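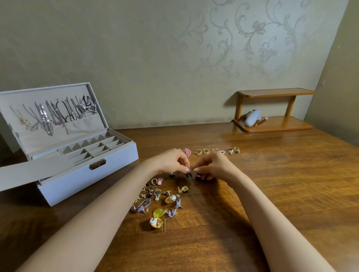 Sorting a jewellery box: notes from the Woltdale open day

The open day at the Truvum workshop in Woltdale ran through an afternoon in September. Most visitors came for the robot arms. The part of use to a household was the sorting bench, where Jirayu Rojanasak set out the method his group teaches to its machines, first by hand and then with the arm. The tips are taken from my notes, with the machine parts kept in where they explain a step.

Before sorting

Clear a patch of table larger than you think you need. The pile takes up one area and the matched pairs another, and the two should not touch. A dark or mid-toned wood surface shows up gold and clear stones well. Black pieces are harder to find on it, so look for those first while the light is good.

Tip the earrings out gently and spread them with the flat of the hand until most lie in a single layer. Do not stir. Stirring hooks the wires together, and chains or tassels then have to be picked apart.

Leave necklaces hanging in the lid if the box has loops for them. They should stay out of the pile altogether.

Matching

Start with the largest and most distinct shapes. Pick up one earring, find its partner, and hold the two together between the fingertips of both hands before putting them down. Holding them together shows up a bent post or a near match of slightly different size. The Jolari arm does the same check with a camera and is set to reject any pair it scores too low. On the day it rejected a good pair of hoops twice, as one was lying at an angle. Turn both pieces to face the same way before you decide.

Place each finished pair in a row at the back of the cleared area, with a gap between pairs. A row is easier to check than a heap, for a person or for a camera.

Dangling earrings with threads or fine strands need two hands. Hold the hook in one and let the strands drop straight, then bring up the second. The arm had most trouble with these. Its grip closes on the strands before it reaches the hook, and Rojanasak said the current software handles studs, hoops and flat shapes only.

Singles go to one side in a saucer. Keep them until the whole pile is done, then look in the box lining and under the tray.

Cleaning

Wipe metal posts with a soft dry cloth before they go back. Pearl and bead pieces should be wiped only, never soaked. Glued stones are best kept out of warm water too.

Putting away

One pair to a compartment. If there are more pairs than compartments, push the posts of the studs through a strip of felt and lay the strip flat in the tray. Put heavy pairs in the front row, where they can be lifted without reaching over the others.

Figures from the demonstration

The practice set held 300 pieces. The arm needed 30 seconds per pair on studs, and was stopped after 8 pairs to let the next group of visitors in. A person at the same bench was a good deal quicker. The arm itself stands on a Bárány base plate, bolted down at four points, and the bench must not be leaned on during a run. The notice to this effect was small and several people missed it.

The handout with the sorting steps is sheet 382 and was free at the door. It leaves out the cleaning section. Parking is behind the building, entrance on the left.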